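From the Laundry Room: Folding Day and the Winter Bags

Dear neighbors of Cadow House,

The next collection of clothes for the Rondano swap shelf is on 7th February, in the laundry room on the ground floor. Please bring your bags in the morning if it is possible. Last time many bags came in the evening, and we were sorting until very late.

As in July, we ask that everything is washed and folded before it comes down. I know that folding is the part of the laundry which people like least. In our home it was always done on the kitchen table, and the table was always needed for dinner. Now I do it on the bed. The bed is wide, it has the right height for my back, and I cannot go to sleep before I have finished.

Sports clothes and jackets are the most difficult, as the fabric is slippery and does not want to stay flat. I put the garment down first and pull out the creases with the hand. Then I take one edge, lift it a little and bring it over to the other side. If the piece has panels in two colors, the seam between them is a good line to follow.
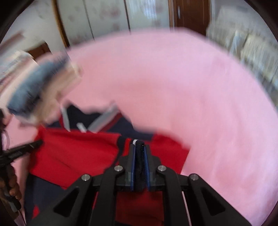 Red and navy on the pink sheet, still crumpled.

Small things to check while you fold: pockets, zippers, and the name labels of children. In the last collection we found 2 house keys and one bus card. They are in the glass jar next to the dryer, and they are still waiting for their owners.

We have 20 big bags left from the Kassa shop, and you can take them from the shelf under the window. Please write on the bag if the clothes are for adults or for children. Sheets and blankets should go in a separate bag, because they are heavy and press everything else. Shoes we cannot take this time.

Neighbors from the Clisham building are also welcome to bring clothes and to choose from the shelf. If you have a bag ready but you cannot carry it down the stairs, leave a note at apartment 302 and it will be picked up from your door.

The second dryer is repaired and works again. Please clean the filter after each use.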